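Swimming for people who hated swimming lessons

4 min read
Last updated: January

Tamer Sayegh learned to swim at 41, in the slow lane of the Ashworth pool, wearing trunks he'd borrowed from his brother. He now coaches adult beginners there before work, and he talks about it the way other people talk about a new band.

"I couldn't put my face in the water for the first month," he says. "I'd do one width and hang on to the wall like I'd crossed an ocean. And I loved it! I was terrible and I loved it."

His group, Basside, meets at 6:30 in the morning and has 206 people on its list, nearly all of them over 35. Most come in with the same worry – that they'll run out of breath. Sayegh spends the first two sessions on nothing but breathing out.

"People hold it. They go under, clamp everything shut, then try to breathe out and in during the half second their mouth is clear. So we stand in the shallow end and hum. You feel silly, and then your shoulders drop."

Ezekiel Kapoor joined after a knee injury ended his running. He had been doing long training weeks on the roads out toward Lakham, and he expected the pool to be a dull stand-in until he healed.

"I was wrecked after 4 lengths," Kapoor says, laughing. "I'd run a half marathon that spring. I got out and had to sit down." His knee has been fine for ages now, but he still swims three mornings a week and runs only when the weather is too good to waste.

What does he eat before a session that early? Not much, he says, and he has stopped worrying about it.

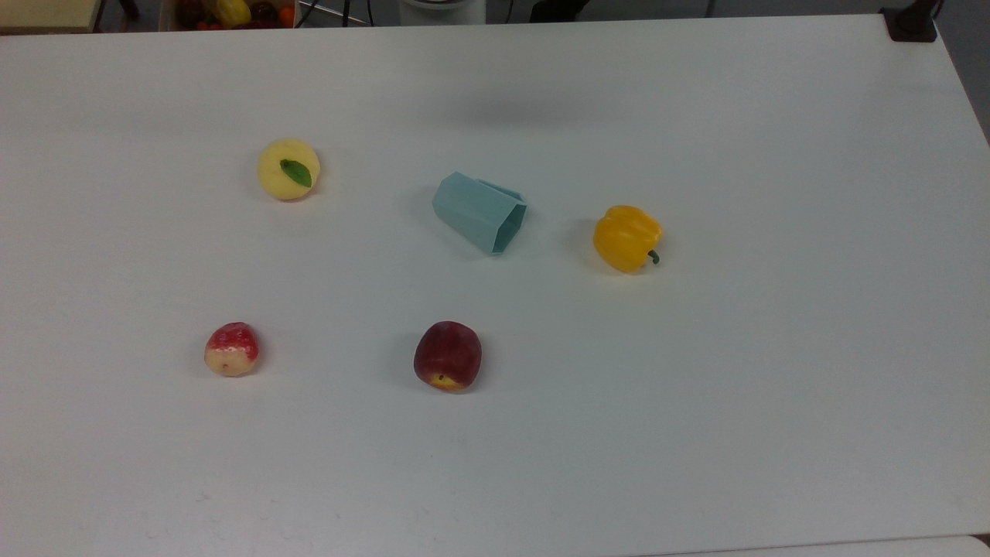

"Half a banana if I'm hungry, then a proper breakfast after. I'm starving by eight. I never got that from running – I'd come home and not want food until lunch."

Sayegh's advice for anyone starting out is to go twice a week and keep it short. Twenty minutes is plenty. Rest at the wall as long as you like, and get goggles that fit, even if it means trying on every pair in the store.

"And come say hello," he adds. "I'm the loud one in the shallow end, humming."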